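Gundton Shared Workshop
Building a Small Arm at Home: Handout 6
Fitting and aligning the Griker on the Dilar arm

This handout assumes that the arm moves, that all joints have been homed, and that the wrist plate from Handout 5 is in place. Members working at home need the same tools as those at the workshop: hex keys, a steel rule, a small square, feeler gauges and a flat table.

1. Mounting

Power off at the wall before touching the wrist. Offer the gripper body up to the plate with the fingers fully open and start all the screws by hand. Tighten in a diagonal order. The cable leaves on the side away from the camera and needs enough slack for the wrist to turn through its full range. Turn the wrist by hand to both stops and watch the cable at each.

The camera goes on after the gripper. Its bracket is slotted, so the viewing angle can be changed later. Set it so that both fingertips are in view and the gap between them is near the middle of the picture. Part of the gripper body will show along the lower edge and will be out of focus. It does no harm, and moving the camera forward to get rid of it brings the lens within reach of tall parts.

2. Squaring the fingers

The fingers are bevelled and narrow towards the tip. Only the last part of each inner face should meet the work. Close them slowly on a feeler gauge and compare the drag at the top and bottom of the tips. If the drag differs, loosen the finger on the tighter side, let it settle against the gauge and tighten again. Repeat with the fingers closed on the rule.

Then check height. Lower the arm until one tip just touches a sheet of paper on the table. The other should touch within the thickness of that sheet. A larger error usually comes from the wrist plate, and packing the finger will only hide it.

3. Controller settings

Speed limit: 200
Closing force limit: 900
Both values are in the raw units used by the Lacroix board and are entered on the gripper page. They are starting values. The force limit may be lowered for thin-walled parts; it should not be raised without checking the motor temperature after a full run.

Save the settings, switch off, switch on and read them back. Older boards accept a value on screen without writing it to memory.

4. Approach

The approach has four stages: move above the part, turn the wrist, descend, close. Keep them separate in the program while testing. Combined moves are quicker and much harder to put right when a tip catches.

The tips should reach the part at the same moment. Where one arrives first it pushes the part across the table, and the grip then closes on a position the program does not know about. Log the wrist position at first contact on each side and correct the centre line by half the difference. 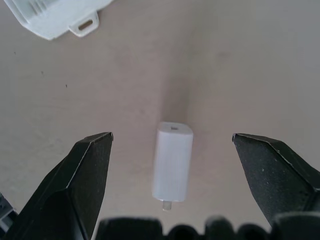
COURSE NOTES / GRIPPERS AND END TOOLS

5. Centring on a small part

The white block lies between the two tips with bare table on either side, a little nearer the right finger. Correct an offset of this sort before closing, by moving the wrist sideways in small steps and taking a new picture after each one.

The peg is narrower than the body. Take the grip on the body, and keep the peg out of the centring sum: only the two sides of the block count. Rounded edges make the sides harder for the edge finder to place, so use the middle part of each side and ignore the corners.

Keep other parts well away from the sweep of the fingers. The opening stroke needs as much room as the closing one.

Before the next handout

Record the finger gap at fully open and fully closed, the contact positions on both sides, and the final settings. Bring the log on paper or as plain text.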